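The Timestamp Wars

Every robot has two brains. One of them decides what to do, gets the funding and appears in the launch video. The other works out what time it is, and was written over a long weekend by someone who has since left.

I spent most of a winter with the second kind. The software team at Istotau, which occupies the upper floor of a converted print works in Troddale, builds tooling for people who teach robots by demonstration. You perform a chore while holding a pair of grippers, the grippers record what they see and how they move, and a policy is trained on the result. Between the performing and the training sits a program called Pickering, and Pickering is where the trouble lives.

Its job sounds like clerical work. It takes the video from the left hand, the video from the right, the finger widths and the motion data, and lays them side by side so that everything that happened at one moment sits in one row. The snag is that each of those streams arrives with its own opinion about when the moment was. The video is late. The motion data is early, or claims to be. The finger widths turn up when they feel like it, in bunches, like trams.

When I arrived, the team had been chasing a fault for a fortnight. Their trained policy would approach a handle beautifully, pause with the air of a sommelier, and close its fingers on nothing. Everyone had a theory. The planning people blamed perception, the perception people blamed control, and control had gone to lunch.

The culprit was an offset of 28 milliseconds between the two hands, introduced by a tidy-up of the buffering code in December. The change had been reviewed, approved and described in the log as "cosmetic".

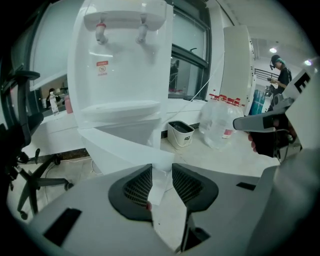 An offset that small does no harm at all to a policy that uses one hand, and so it had sailed through the tests. Two hands are another matter. Pickering has to place the second gripper in the first one's world, and it gets there partly by way of the big black marker pattern on the white plate mounted on the top. Find the pattern, solve for its pose, and you know where the other hand is, provided both clocks agree on the word "now". If they don't, you get a precise answer to where the hand used to be. Half a plate is a hard case too, and for a long while the solver would cheerfully guess at the missing corners. These days it reports low confidence and waits for a better look, a habit I wish it could teach the rest of the industry.

The fix for the clocks took an afternoon. Proving it was a fix took considerably longer. Istotau keeps a library of 695 recordings it calls the Brorley set, after the street where the team had its first and much colder office, and nothing ships until the whole library has been replayed through the new code and compared with the old. A full replay runs overnight. On the first morning, 28 recordings had come out different in ways no one could account for, and a whiteboard was wheeled in.

Some turned out to be right now and wrong before. These were greeted with suspicion. A few were wrong in both versions, having quietly cancelled themselves out for a year, and these were greeted with something closer to grief. The remainder came down to a rounding decision in the interpolation, over which two grown engineers stopped speaking until Friday.

What strikes a visitor is how little of this has to do with robots. The policy at the end of it all is a large and fashionable piece of machine learning, and people come from some distance to ask about it. They are given a decent flat white and a demonstration. No one asks to see the replay viewer, a grey window with four wobbling lines in it, where the team spends most of its day dragging one line a hair to the left and swearing.

Before I left, I asked whether the policy could now grab the handle. It could, most of the time. It had developed a new fault, in which it grabbed the handle and then declined to let go. Perception was already blaming control. Someone had opened the December log again and was scrolling, slowly, for the word "cosmetic".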